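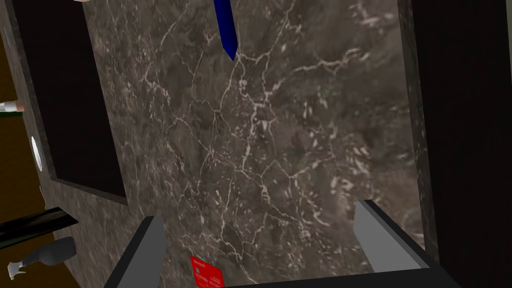 Flerkach Stage Data

Stage, wave and bullet pattern data for Flerkach, a vertical scrolling shooter by Susard. The set covers the arcade version and the later home port by Tisberg. It contains no graphics, music or program code.

Contents

stages.csv: one row per stage
waves.csv: one row per enemy wave, 2,114 rows
enemies.csv: hit points, base score and hitbox for each enemy type
patterns/: one JSON file per bullet pattern
rank.csv: the values that the game changes as rank goes up
tools/: scripts for checking and converting the files

The game has 7 stages and a second loop. Loop two reuses the wave layout of loop one, so its waves are not listed again. Changes in bullet speed and the extra bullets fired by destroyed enemies are stored in rank.csv and in the loop2 block of each pattern file.

Fields in waves.csv

stage: stage number, starting at 1
scroll_y: scroll position at which the wave is triggered, in pixels from the start of the stage
enemy_id: key into enemies.csv
count: number of enemies in the wave
spawn_x: horizontal start position, measured from the left edge of the playfield
path_id: movement path, shared between waves
drop: item carried, or none
version: arcade, port or both

Scroll position is used as the trigger value in place of time. Several sections slow down while a midboss is alive, and a time value would differ from run to run. Bosses are triggered at the end of the scroll and have scroll_y set to -1.

Pattern files

Angles are whole numbers from 0 to 255, with 0 pointing straight down and values rising clockwise. Speeds are in sixteenths of a pixel per frame. Aimed shots have "aim": true, and their angle is then an offset from the line to the player. If two players are alive, the target is the player named in the target field; "near" means the closer one at the moment of firing.

Rank

Rank is a hidden value that starts at 8 and is raised by survival time, shot power and stock bombs. Losing a ship lowers it. Fire rate and bullet speed are read from the table when an enemy appears, so an enemy already on screen keeps its old values.

How the data was made

Wave tables were read from memory with a debugger while each stage was played through. Paths were logged one frame at a time and then reduced to segments. Hitboxes come from the object table and are given in full, including the parts that lie outside the visible sprite.

Port rows were logged separately. The Tisberg port moves a few spawn points inward to fit its narrower playfield, and these rows are marked port.

Known problems

Stage 5 has a group of ground turrets with two path entries. Only the first appears to be used.
The drop field is unreliable for item carriers in stage 3. The item cycles while on screen, and the file lists only its first state.
Score values for the final boss exclude the time bonus.
In 20 waves the path_id points to a path that ends off screen early. The values match memory and have been left as they are.

Checking the files

Run tools/check.py from the top folder. It reports missing keys, duplicate waves and paths with no segments. The known problems above produce warnings and do not stop the script.

Corrections

Give the stage, the scroll position and the version tested. A replay file is preferred. Changes based on video alone are held until they can be matched against memory.

License

The tables and scripts may be reused with credit. Flerkach is the property of its owners.

Maintained by Dissanayake. Last table update: January.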